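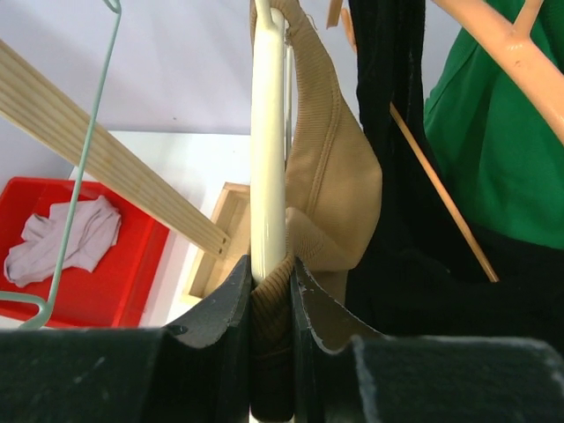 Figure 3. Wrist view, shared workshop in Nidville: gripper fingers at the neck of a cream-white hanger.

4.2 Hanger handling

We doubt the numbers reported for the Dakard build carry over to a bench like ours. Its makers claim up to 700 clean grasps between pad changes. Our log has 123 attempts, all on one set of pads, and we would not put a rate on them yet. A grasp that looks firm from the wrist – as in Figure 3 – says little about whether the garment stays on during the lift.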